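1 Jul 2026

The first phase of our cloth-handling collection closed this week, and I would like to set down a few remarks on it while the details are fresh. The work was carried out under the Wekadia project, for which I have responsibility on the data side. Our partners at Farberg will train the policy; our task is to supply the examples from which it learns.

The target for this phase was 600 accepted episodes. We finished with 273. The shortfall comes chiefly from a change in the acceptance rules, adopted after the first review with Farberg. Under the earlier rules an episode was accepted if the cloth ended flat and folded. Under the present rules it must also begin from a properly disordered state, and both grippers must remain tracked from the first contact to the last. A good number of early recordings met the first requirement and failed the second. They have been kept in a separate folder and will not be delivered.

All episodes were recorded with hand-held grippers, one in each hand, at the small table. The operator works directly on the fabric, and the motion of each gripper is recorded along with the view from above the hands. Eleven operators took part. Each was asked to complete a short practice period with a plain towel before any recording was made.

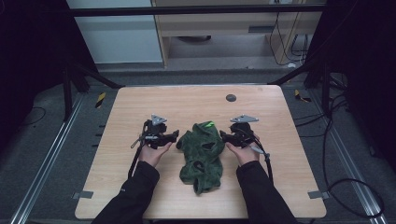 *The green cloth at the table, with both grippers turned inward toward it.*

Fleece-like fabrics deserve a separate note. They hold a heap well, so the starting states differ a great deal from one episode to the next, and that variety is what Farberg has requested. They also hide their own corners. Operators tended to search for a corner by lifting and shaking, and the resulting motions were long and hard to segment. Aarne Rantala proposed that the operator should first open the nearest fold and only then look for an edge. The revised instruction was adopted for all fabrics, and median episode length fell enough that we have left it in place.

Labeling was done by hand. Each episode carries a fabric name, a starting-state code and the times of first contact, first fold and release. Two reviewers worked independently, and disagreements on the starting state were referred to me. The code list now has 11 entries, which I consider too many. "Heaped" and "bunched" in particular were used almost interchangeably and will be merged.

The second phase is planned for August. It will use the same table and grippers, with shirts added to the flat items. A revised operator guide is in preparation, and comments on the present one should reach me before it is issued.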